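From: Kyung-hwa Nam
To: teleop-users list
Date: Monday, August 26, 2024
Subject: Re: [teleop-users] two arm demos, how strict on the order?

Hi Huguette, all,

Quick reply between sessions, sorry for the mess. Inline.

Huguette Després wrote:

> We're starting on the earbud sorting task at Stedetti next week
> and I have two operators who do it in totally different ways. One
> opens the case with the left, holds it, picks with the right. The
> other puts the case down again before picking. Both get there. Do
> you throw one style out? Also how do you deal with
> the pauses, ours are full of them. Do you trim?
>
> And has anyone tried the Pillell grips on the leader arms? My
> people complain about thumbs after an hour.
>
> Huguette

Style: yes, pick one. We kept both in the first batch, 407 demos, and the policy would open the case, start to lower it, change its mind, go back up. Over and over. Threw out the put-it-down ones and retrained on 346, much better. Not perfect. Ha-rang thinks you could keep both if you label them, I havent seen it work yet but ask him, he's on the list.

Pauses: we trim the start and the end, never the middle. If the operator stops for a long time in the middle we just redo the episode. Hyun-seo wrote a script that flags anything where both arms are still for too long, will ask if he can post it.

Pillell grips: have one pair. Better for the thumb, worse for fine closing. A-yeong likes them, I dont. Shorter sessions helped more than the grips did.

What we tell new operators, pasted from our page so ignore the formatting:

1. Before you take the leaders
Cases in the yellow bin, lids closed. Tray in the middle. Check the cables are not under the wrist, both sides. Move each arm through its full reach once, slowly.

2. Left arm
Take a case from the bin. Grip low on the body so the lid is free. Lift it clear of the bin before you do anything else. If it slips, dont chase it, stop and restart the episode.

3. Open and hold
Lid all the way up. Hold the case in the air near the bin and KEEP it there. Left hand stays still now, this is the part people get wrong, they drift toward the right arm to be helpful. Right gripper waits open by the tray till the left is steady. 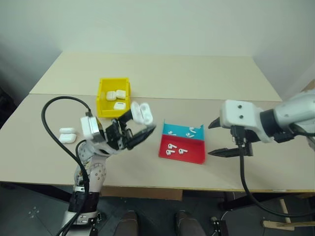 4. Right arm
Earbuds out one at a time, into the red or the blue side as per the sheet for that session. Let go low over the tray, dropping from height makes them roll and then the next demo starts differnt. Back to the open position after every one.

5. Ending
Both arms home, then the pedal. Not the pedal first!!

Thats all of it. Used to be three pages and no one read it.

One more thing Huguette, do vary where the bin sits. We didn't till October last year and paid for it.

Got to run, the arms are free till four and then Siriwan has them.

Kyung-hwa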